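Home Office > Storage > Under-Desk Drawers

The Skendden Two-Drawer Unit

You have a drawer already. It has takeout menus in it, a dead remote, a key to an apartment you left in another state, and whatever was in your pockets the last time company came over. We can't help you with that drawer. We sell the next one.

The Skendden is a low steel unit that slides under most desks and tables and holds 2 full-depth drawers on ball-bearing runners. The drawers pull all the way out, so the stuff at the back is stuff you can reach. People who have only owned the other kind tend to get a little quiet the first time.

Onyshchenko drew the original for the Illwood workshop as a place to keep sandpaper. It has since been asked to hold tax records, yarn, dog medicine and a great many charging cables that fit nothing. It doesn't seem to mind.

Each drawer takes 20 pounds spread out evenly. If you put all 20 in one front corner it will sag and you will write to us, and we will ask how you loaded it. The runners are tested to 2,000 openings before we sign off on a batch, at the shop in Stevstead, by a motor that has no other interests.

Finish is a flat powder coat in chalk, moss or a brown we were told to call "saddle." Chalk shows fingerprints. Moss shows dust. Saddle hides everything, including, in a dark hallway, the unit.

Comes assembled except for the feet and the pulls. You will need a Phillips screwdriver. There is one spare screw in the bag and it should be left over when you finish; two left over is a different conversation. 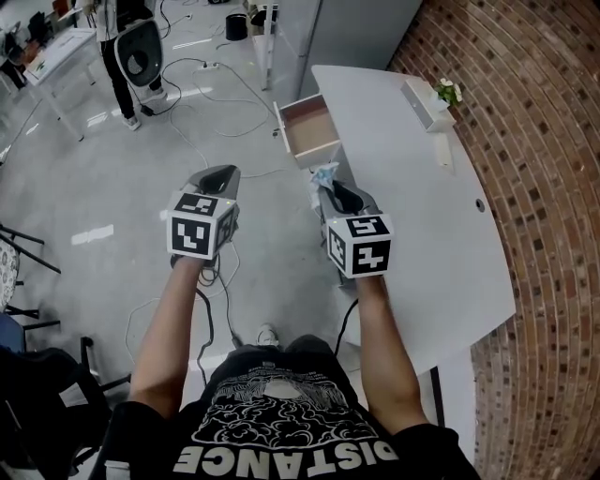

Cleaning is a damp cloth and a little dish soap. Skip anything gritty, and skip the orange spray your brother-in-law swears by, as it dulls the coat. Crumbs collect along the runners whether or not you eat at your desk, which of course you don't. Lift the drawer off by pressing both side tabs and wipe the track every few months.

Dividers are sold separately. We tried including them and they came back in the return boxes, still in plastic.

Item no. 541. Ships flat on its back in one carton. Moss is out of stock until December.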